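Actor Joris Van Hecke Becomes a Father for the Second Time

4 November 2019

Joris Van Hecke and his wife, the singer Fengying Zhong, have welcomed their second child, a girl named Olora.

The couple shared the news on Monday morning in a short message to fans. Olora was born in late October and is doing well at home, they said. Her brother, Song, is 2.

"We are tired and very happy," the message read. "Song has already given her most of his blankets."

Van Hecke, best known as the moody hotel detective in the series Poletti, married Zhong in a small ceremony attended by family and a few members of the cast. The two met when she recorded the show's closing song. They have kept their son out of the public eye and said they plan to do the same with their daughter.

The actor has taken time off since Poletti finished filming its final season. In a radio interview this fall, he said he had spent most of the break at home, fixing up the garage and learning to build simple furniture. A crib was the first thing on his list.
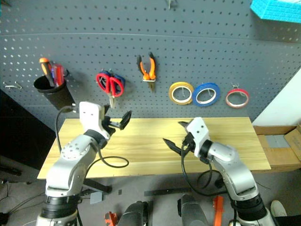 Pegboard makes use of the space behind a tabletop.

"It took me longer than a season of television," he said of the crib. "My father-in-law came over and did the last part."

Zhong, who released her album Rela last year, canceled two fall concerts ahead of the birth. Her manager, Kaiwen Tang, said new dates would be announced in the spring and that tickets already sold will be honored.

Several of Van Hecke's former castmates sent their best wishes. Panagiotis Vrettos, who played his partner for all 80 episodes, posted a drawing of a stork in a detective's hat. Director Hongjun Xue wrote that she was looking forward to meeting the baby.

Van Hecke is due back at work after the holidays, when he starts rehearsals for a stage comedy. The final season of Poletti begins airing in January.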